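Section 6. Watching a Series from the Start

Your Jarby box keeps track of older television series by season and episode. These steps set up a full series so that episodes play in the order they first aired.

1. Press Home and open Library.
2. Select Add a Series and type the title. For a series that was later remade or turned into movies, check the year next to the title before you choose.
3. Choose Broadcast Order. Production Order is also listed, but the two often differ in the first season.
4. Select Save. The box builds the episode list, which can take up to 2 minutes for a long-running show.

Note: Pilots are sometimes stored as specials. If the first episode seems to be missing, open Specials and select Move to Season 1.

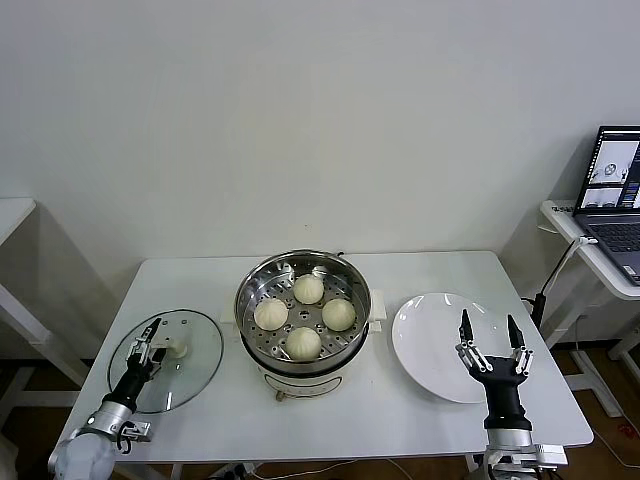 Auto-Pause stops playback at the end of an episode and holds your place in the series. It is off when the box leaves the factory. Turn it on if you watch at mealtimes and want to get up between episodes, for example to see to a steamer basket with four buns in it. The next episode stays on hold until you press Play. Auto-Pause does not apply to two-part stories, which always run straight through.

5. To turn on Auto-Pause, open Settings, then Playback, and set End of Episode to Pause.
6. To share one place in the series between two rooms, sign in to the same Hirkanent account on both boxes. Wait for the check mark before you start watching.

Caution: Do not unplug the box while the episode list is being built. The list may be lost and the series will have to be added again.
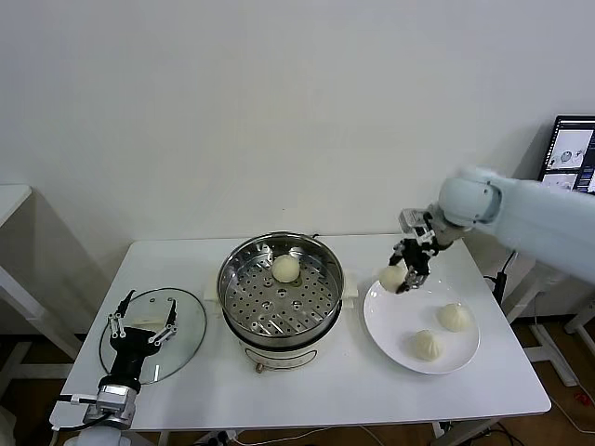 Why does my black-and-white series show bars at the sides of the screen?
Shows from that period were made for a squarer screen. Leave Picture Shape on Original to see the whole picture. The Fill setting removes the bars - it also trims the top and bottom, including some opening credits.

If the screen shows code 77, the episode list is out of date. Open Library, highlight the series and select Refresh.

Text of this section by Noémie Guérin. Last revised Friday, June 11, 2021.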